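Home | Reviews | Opinion | Workshop | Classifieds | Contact

Leave the scratches alone

I had an argument with my friend Dalibor Jelínek last August about a guitar, and I still haven't let it go. The guitar was a Danko, a plain little mahogany-coloured thing with a bolt-on neck and one pickup too many, and he'd bought it with the finish worn right through where the player's forearm had been. Lovely! I'd have paid extra for that. Dalibor had it sanded and resprayed within a fortnight, and then couldn't understand why I went quiet when he opened the case.

His case (he's a stubborn man, but he does think things through) is that an instrument is a tool and a tool should be kept nice. Fair enough. I just don't think new paint is the same as keeping something nice. Keeping it nice is wiping the strings down, oiling the fingerboard when it looks thirsty, and getting the frets seen to before they buzz.

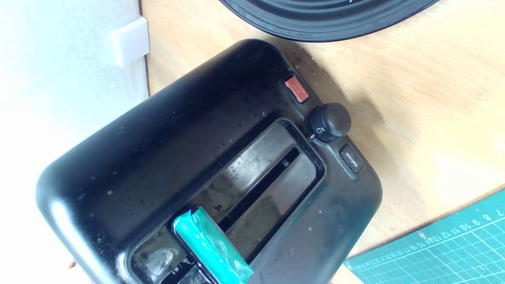

Crumbs and all, in the kitchen.

I play a Totitz that I've had for 11 years. It has a cigarette burn on the headstock that isn't mine and a belt-buckle rash on the back that most certainly is, and I wouldn't swap either of them for a fresh coat of anything. When Bríd Conneely set it up for me she offered to fill the burn, and then looked at my face and put the filler away again. What she did do was recut the nut and shim the neck, and the thing has stayed in tune ever since. Total bill: 60 euros – the best money I've ever spent on music, and I'm including lessons.

And that's really my complaint. People will spend a small fortune on how a guitar looks and then play it with the action halfway to the ceiling. I've picked up gleaming guitars at jam nights that fought me all the way up the neck. Meanwhile Rostislav Skála turns up with a Cakik that looks as if it's been dragged behind a van, and it plays like butter.

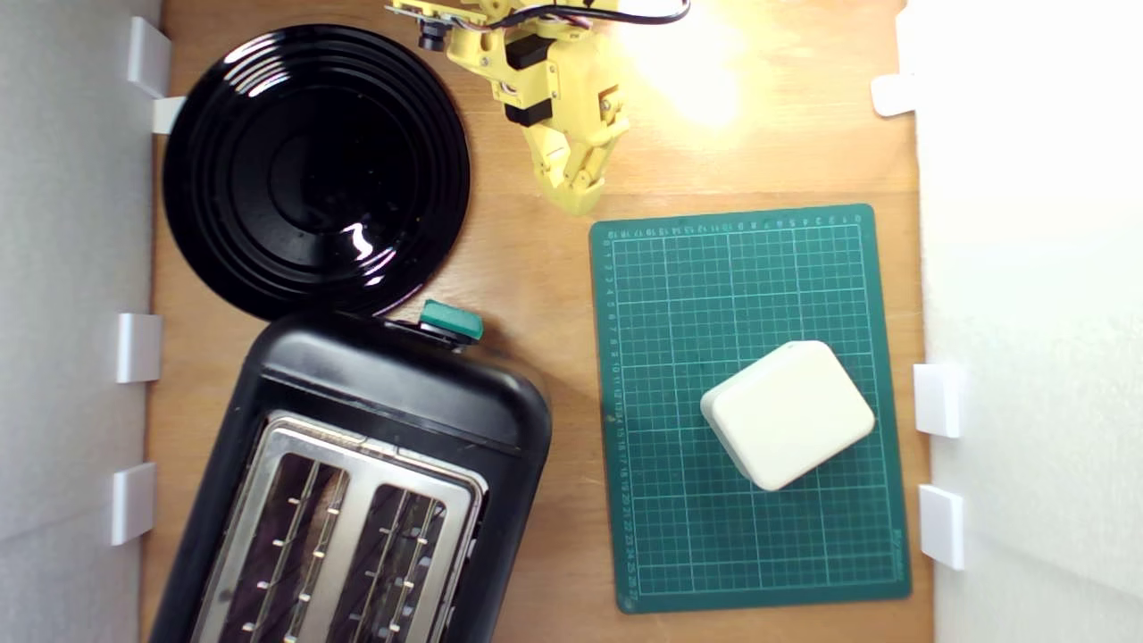 What about resale?

Yes, yes, I know. Somebody always brings this up, and usually they think it helps the respray side. I don't see it. Most buyers I've met would sooner have honest wear than a mystery finish, and the first thing they ask is what's hiding under it. Dalibor has had his Danko up for sale for 3 months now. I did offer to take it off his hands, at a price he described as rude.

If you've got a knackered old guitar under the bed, please get it set up before you go anywhere near the sandpaper. Play it for a year. If you still hate the colour after that, fine, ring Dalibor – he's got plenty of lacquer left.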